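The underside of my desk

I bought a Mustberg bench desk in December because the listing said "integrated cable solution," and I am a person who reads the word "solution" and gets out a credit card.

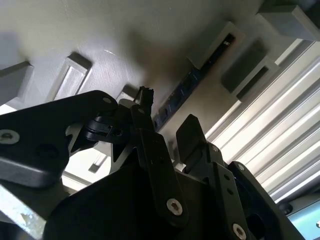 Cable management is a hobby for people who have run out of drawers to organize. I held out for years, then spent most of a Friday lying on my back with a flashlight in my teeth, trying to decide where a power strip wanted to live. Part of the trouble is that everything under there is gray. There are gray blocks sticking out of a pale gray surface, gray frames around other things, and one dark blue rail full of small, evenly spaced holes, and after an hour of looking up at it all I would have paid extra for a sticker that said THIS ONE.

The holes might be for clips. The clips are sold separately, by Arkuretti, in bags of 50, and I needed 14. Themba Sibiya, who used to wire offices for a living, told me to skip them and use Velcro. I had already opened the bag.

So far I have moved the monitor cable, the lamp cable and a third one that doesn't seem to go to anything. I unplugged it two weeks ago and left it on the windowsill, waiting for some part of the house to stop working. The fridge is fine - I keep checking.

Total time spent was 90 minutes if you ask me and all day if you ask anyone else who lives here. The remaining clips are in a drawer, which now needs organizing.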